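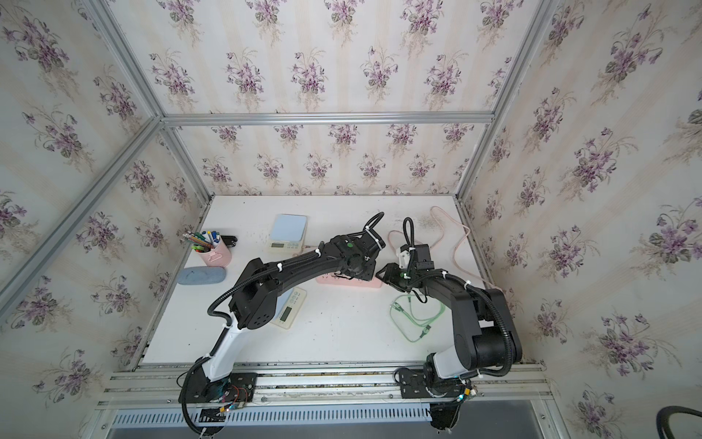

1/ Right, a thread on how I nearly wrote off a gripper on a Sunday afternoon. Long one, get a brew.

2/ For anyone new, I'm running two arms off one rail at Flotdale, and the job is a handover. Left arm picks up a block, right arm takes it off it. Sounds like nothing! It's the bit where both grippers want the same few centimetres of air.

3/ We'd done 111 handovers without so much as a scrape. I'd got cocky and turned the speed up. You can see where this is going.

4/ On the next one the right arm set off before the left had finished closing. Crunch. Horrible noise, like someone treading on a biro. Then the left arm carried on pushing (!!) while I stood there with my mouth open for what felt like a week.

5/ I hit the stop. Both arms went limp and sagged onto the table, and I said a word my nan wouldn't have liked.

6/ Damage: one stripped gear in the right gripper, one cracked finger. Everything else fine once I'd had the covers off and poked about.

7/ So, the cause. I blamed the cable first (I always blame the cable), swapped it, no change. Then I blamed the motor. Poor motor.

8/ Sent the logs to Tímea Bozsik, who wrote most of our Katona controller code. She came back with one line: "why is your wait 300 ms?"

9/ The right arm was never checking whether the left had got hold of the block. It was just waiting 300 milliseconds and going for it. At the old speed the timing happened to work. At the new speed, with the block sat a bit skew, the left needed a second go at closing and the right didn't wait for it.

10/ And the force limit, which should have stopped the pushing, was switched off. By me. In October. For "a quick test". There's a comment in the file and everything, with my initials on it 🙃

11/ What's changed: right arm now waits for a proper "got it" signal. Force limit is back on and the program won't start without it. Speed is back down to where it was, and it's staying there for a while.

12/ Also moved the stop button to where my hand is, instead of behind the monitor with the biscuits.

13/ New gear is on order from Lallier. Until it turns up I'm running the left arm solo and keeping the right one parked.

14/ If you've got two arms sharing a space, go and search your code for sleep() tonight. I found three more of mine.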